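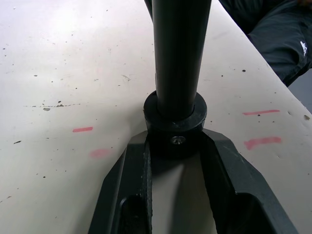 Home Kitchen Laundry Workshop Garden Contact

Care of Hand Tools and Small Fasteners

The Nautiyal Household Advisory Service issues these notes for residents who keep a small workshop at home. They replace the sheet distributed in April.

Storage

Tools should be stored in a dry room. Basements and unheated garages are acceptable if a dehumidifier is run during the summer months. Chisels and plane irons should be kept in a rack or a cloth roll so that the edges do not touch. Steel tools that will not be used over the winter should be wiped with a light machine oil and wrapped in plain paper. Newspaper is not recommended, as it draws moisture.

Hex keys are easily lost. Keep metric and inch sizes in separate holders and mark each holder clearly. A key that is nearly the right size will round out the socket of a small screw, and the screw must then be drilled. Discard any key with worn corners, or grind the end back to sound metal.

Screws That Work Loose

Before tightening a loose set screw, remove it and clean the threads with a dry brush. One drop of removable thread-locking liquid is sufficient. Permanent grades should not be used on household equipment. Tighten by hand, using the short arm of the key in the socket only for the final quarter turn.

Sharpening

A two-sided water stone is suitable for most households. Flatten the coarse side first and soak it according to the maker's directions. Kitchen knives may be finished on the 3000 grit side. Garden shears do not require so fine an edge, and a 300 grit stone followed by a file on the burr will serve. Scissors with a serrated blade should be sent out.

Removing Rust

Light rust may be lifted with fine steel wool and oil. For heavier rust, soak the part in 500 ml of white vinegar for 8 hours, rinse it in clean water, dry it at once, and apply oil the same day. Do not soak plated parts or tools with glued handles. Gloves should be worn, and the room should be ventilated.

Wooden Handles

Sand rough spots lightly and rub in boiled linseed oil. Spread oily rags flat outdoors to dry before disposal. They can catch fire if left in a heap.

Inquiries about these notes may be addressed to Gifty Mensah, Workshop Section. Sheets on paint storage and ladder safety are available on request.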